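Teaching a Home-Built Arm to Pick Up a Cup, Part 3: Grip and Approach

If you followed Part 2, your arm now moves where you tell it to, give or take a disappointment. Time to let it near crockery.
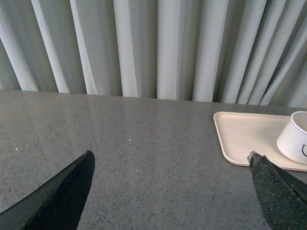

Start with the speed. I cap the wrist servo at 500 in the config file and leave it there until the arm has earned better. The default is 2,000, a number evidently chosen by someone with no cups.

1. Open the jaws all the way and save that position as OPEN. Close them by hand on a folded dish towel and save that as SOFT. Never save a position with the jaws fully shut on nothing. The Fistell board will remember it forever and try to reach it through whatever is in the way.

2. Put the cup on a tray. A tray is easier to drag back to its starting place than a cup is, and you'll be dragging it back a lot.

3. Jog the wrist until the cup shows up at one side of the camera view, then rotate the base a little at a time until it sits between the fingers. Write down the base angle. Mine was 34 degrees. Yours won't be.

4. Lower in small steps. Stop while the fingertips are still clear of the tray rim. Mine caught it twice on Sunday, and the noise brought in the rest of the household.

5. Close to SOFT, wait a full second, lift an inch and hold.

If the cup slides out, resist turning up the torque. Gerd Weidemann, whose wiring diagram I used in Part 1, suggested grit on the finger pads, and I argued with him for most of June before trying it. He has been gracious about this in the sense that he only mentions it weekly.

Glossy countertops can confuse the edge finder. Lower the exposure first, then raise the threshold to 1,000 and try again.

Part 4 covers putting the cup back down.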